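Getting scuff marks off a white work surface

A white top shows every mark, and most of them will come off with water and a little patience. Allow 15 minutes. You need 2 soft cloths, washing-up liquid and a bowl of warm water.

Clear the surface and wipe away any grit with a dry cloth first.

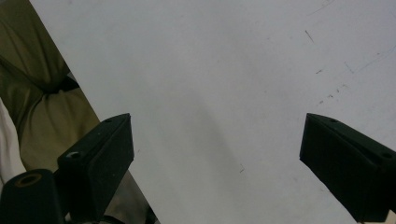

Add a few drops of liquid to the water, wring the cloth out well and work in straight lines from the far side towards you. Keep buttons and belt buckles off the edge as you lean over.

For marks that stay put, put a dab of Sulell cream on the damp cloth and rub lightly for a few seconds. Try it in a corner first. Do not use scouring pads. 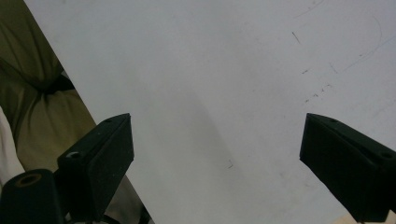 Rinse with clean water and dry straight away with the second cloth. Scratches you can feel with a fingernail will not wash out.

Repeat every 7 days if the surface is in daily use.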